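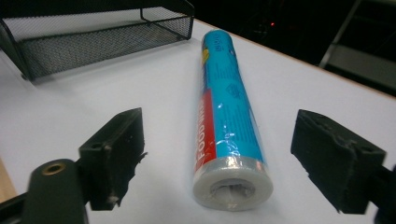

Workshop Tips > Home Builds > Grippers

Pads, cables and a roll of food wrap

If you are building a hand-held gripper at home, or in a shared workshop like ours in Lisbridge, do put a roll of food wrap on your list of test objects. Leave it sealed in its clear film, because the shiny wrinkles are a proper nuisance for any camera and you may as well meet them early on! A plain white top is lovely to work on, and a wire-mesh tray makes a good target, being light and easy to wipe down.

Look after your finger pads, too. Foam frays along the inner edge long before the rest of it goes, so run a thumb down each one before you start, and keep spares cut to size (I do 2 at a time, with a new blade).
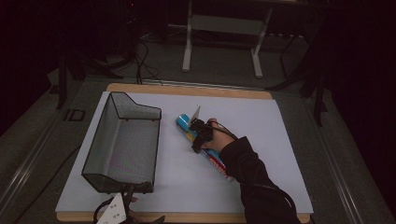

Cables want a bit of thought as well. Take yours back along the forearm and leave a good loop at the wrist, or you will be tugging at the plug every time you reach. Shagufta Bhutto, who taught me to solder, swears by soft ties every 7 centimetres, and I have come round to her way since February. Wear a close-fitting sleeve if you can, and don't do the hand strap up too tightly, as your fingers will be grumbling after 3 or 4 goes.

Next time, threaded inserts and how to get them in straight.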